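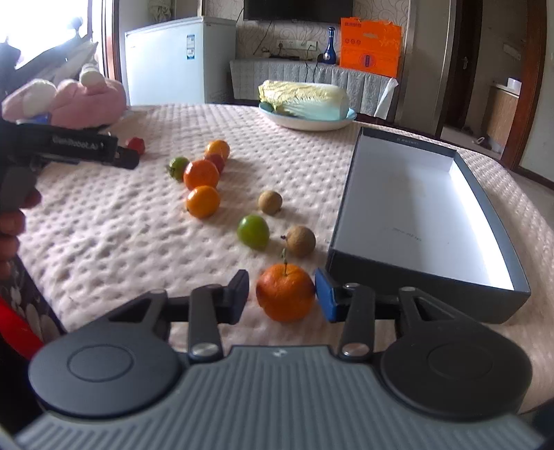 Tangerines, limes and kiwis on the cream dotted quilted spread

Irar Quilted Bedspread, Cream Dot

I've sold bedding in my little shop for years and this is the one I keep at home. The Irar is a cream quilted spread with raised dots all over, and I picked it because it looks good doing nothing. No pattern to match, no right way up. Throw it on, tug the corners, done!

It comes from Pinheiro, the same mill that makes our Winditz throws (if you own one of those you know how well the stitching holds up). The dots are puffy enough to feel under your hand but they won't leave marks on your cheek after a nap — I've tested that one a lot.

People ask me if cream is a crazy color for a real house. Mine gets used as a table half the time. Fruit, shopping, toys, whatever needs sorting ends up on the bed. I shake it out on Friday, wash it cold with mild soap and hang it over the line. Skip the fabric softener, it flattens the dots.

Details
Color: cream
Weight: 276 gsm
Washes cold, line dry or tumble low
Sizes: twin, full, queen, king, and a daybed cut, so 5 in all
Pairs with: Varnmont pillow shams, sold separately

Shipping is free in October. The daybed cut is made to order and takes a little longer, so send me a note before you buy if you're in a hurry — I'll check what's on the shelf.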